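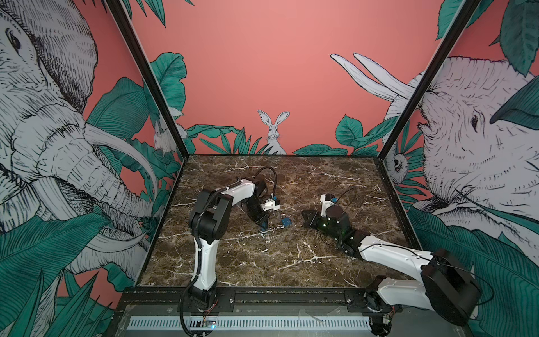 2台のアームによる受け渡し課題の実習

ヒサドサイド工科専門学校（Hisadside校）は2021年3月14日、ロボット制御科の選択科目「双腕操作実習」の今年度の全日程を終了したと発表した。同科目は昨年11月に開講したもので、卓上型のロボットアーム2台を協調させ、小さな物品を一方のグリッパからもう一方へ受け渡す動作の習得を目的としている。

実習には本科2年次の学生が参加し、5班に分かれて課題に取り組んだ。各班は、アームの基準姿勢の設定、グリッパの開閉量の調整、手首部カメラの取り付け角度の確認といった準備作業を終えたのち、受け渡し動作の記録と再生に進んだ。実習時間は1回55分とし、終了後には班ごとに作業記録の提出を求めた。記録には、失敗した動作についても物品の向きと把持位置を記入することとしている。

同校によると、受け渡し課題では、物品をつかむ動作そのものよりも、2つのグリッパが接近する段階での位置合わせに多くの時間を要した班が目立った。卓上に置いた状態では問題なくつかめる物品でも、空中で保持すると向きがわずかに変わり、受け取り側の指先が届かない例があったという。このため後半の回では、受け取り側のアームをいったん手前で静止させ、姿勢を確認してから指先を進める手順が全班共通のものとして採用された。 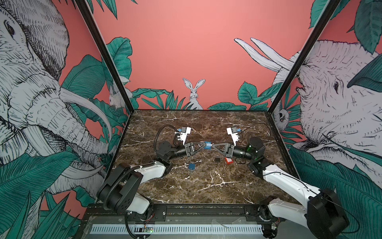

対象物については、形状や大きさの異なる小物を複数用意し、班ごとに順番を変えて使用した。薄いものや輪状のものは卓面から持ち上げる段階で難度が高く、評価にあたっては受け渡しの成否のほか、接近時の速度、他の物品に触れずに動作を終えたかどうかも確認項目に含めた。

作業台を囲むパネルには、ゾウやウサギなどの動物と葉を描いた絵柄が用いられている。ロボット制御科では、背景に模様の多い環境でも手首部カメラの映像から対象物を見分けられるかを検討する課題を設けており、学生は照明の条件を変えながら映像の比較を行った。この課題の結果は、各班の最終報告書に収録される。

最終回には、校内のキュミーン実習棟（Cumine棟）において成果発表会が開かれた。各班は受け渡し動作を実演し、続いて手順の設計方針と改善の経過を報告した。発表会には学外の協力企業であるフラグクー精機（Fragkou精機）の技術担当者も出席し、ケーブルの取り回しが手首の可動範囲に与える影響や、動作を途中で停止した場合の復帰手順について質疑が行われた。

同校は来年度も同科目を継続し、定員を40名とする予定である。新たに、対象物の向きを空中で変えてから渡す持ち替え課題を加えるほか、学生サークル「スカーカー」（Skurker）が主催する校内競技会と評価基準を共通化し、授業で作成した動作手順をそのまま競技に使用できるようにする。履修の申請方法および前提科目の詳細は、新年度の履修要覧に掲載する。

なお、各班の最終報告書は、ロボット制御科での確認を経たのち、校内図書室において閲覧に供する。学外者の閲覧については、教務課で事前の申し込みを受け付ける。

当サイトでは、利便性の向上および利用状況の把握のためにCookieを使用しています。閲覧を続けることにより、Cookieの使用に同意いただいたものとみなします。　同意する　設定を変更する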